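Wanted: people to wipe down tables (paid, part-time, evenings)
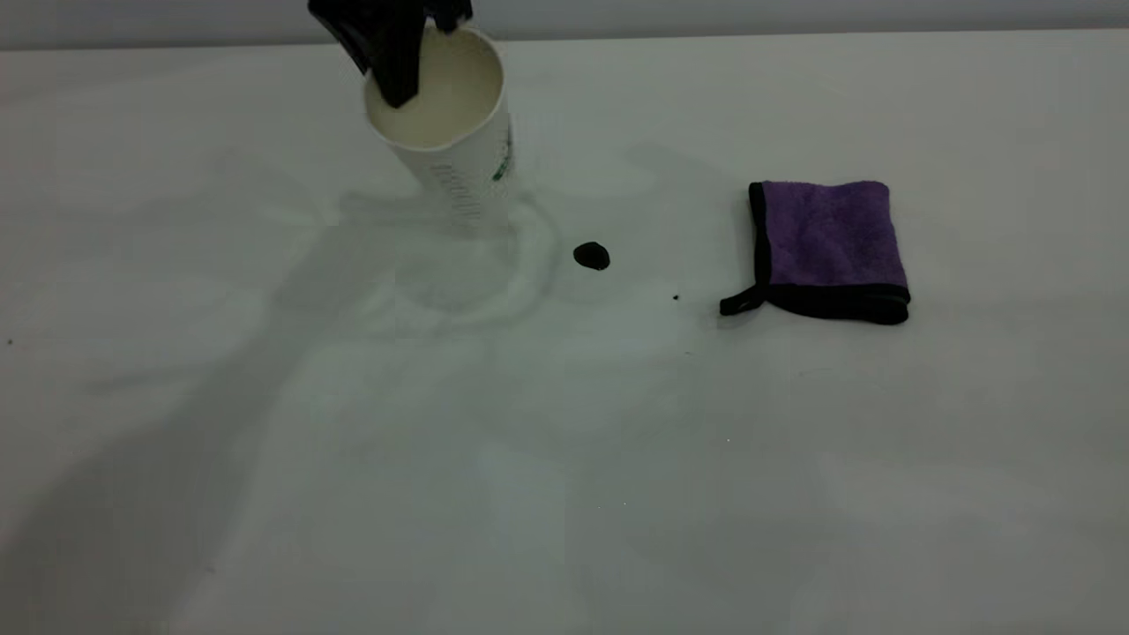
Szabolcs Vörös asked whether we really needed to advertise for this, given that everyone on earth has wiped a table. Fair question, Szabolcs. Everyone on earth has also sung in the shower, and we don't let them all into the choir.

Wokoten is a shared workroom with long white tables, rented by the seat to people who glue, ink, solder, bead, paint and eat noodles, sometimes in that order and sometimes at once. The tables were white when we bought them. We would like them to stay white, or at least to be white again every morning, and we are looking for two people to see to it.

What the job is

You come in at 7 in the evening, when the last of the bead people have gone home. You get a spray bottle, a stack of microfiber cloths and a room full of tabletops. You spray, you wait, you wipe, you fold the cloth over to a clean side and you wipe again. The waiting is the part most applicants are bad at. Spray needs a little time to sit on a spot, and people who attack it straight away mostly move it to a new address.

You will meet spots. Ink, glue, coffee, the mysterious black kind that could be paint or could be licorice. Find out which before you commit. Mi-kyung Ko once spent most of an evening on a stain that could have been picked up with two fingers, and she asks that we mention it so her suffering will have been of use.

When the tables are done, cloths go in the wash by themselves, with no fabric softener. I don't care how nice it smells. It leaves a film, and the cloths start pushing water around like a tired squeegee. Purple cloths are for tables. Any other color is for the sink and the floor and must never rise above knee height. If you think this is fussy, think about where the floor has been.

What we offer

Four evenings a week, two hours each, at 14 dollars an hour. We know. It goes up after the first three months, and we put that in writing. Gloves are supplied, and so is a radio that gets one station. You may bring your own music. You may not bring your own cleaning product, however well it worked on your mother's stove. We lost the finish on a good table that way in September and I still walk around it with my eyes lowered.

Who we'd like

Someone who can leave a table alone once it's clean. Someone who looks at a surface from the side, with the light across it, and sees the smear. Someone who will tell us when the spray is running low while there is still spray. Experience in kitchens, labs or houses with toddlers is welcome. No diploma needed.

Please don't apply if you spray toward the light switches or if you describe yourself as a big-picture person. The work is all small picture.

How to apply

Write a few lines to Montserrat Bautista at the front desk, or drop a note through the door. Tell us which evenings you can do and what the worst thing you ever got off a table was. Skip the cover letter about your passion. We'll invite 11 people for a short trial: one table, one cloth, nearly half an hour. The trial is paid, and there is tea afterward, on coasters.

Notes should reach us before the end of next month. Everyone gets an answer, including the person who applied last time with a drawing of a sponge.

Posted Feb 23, 2020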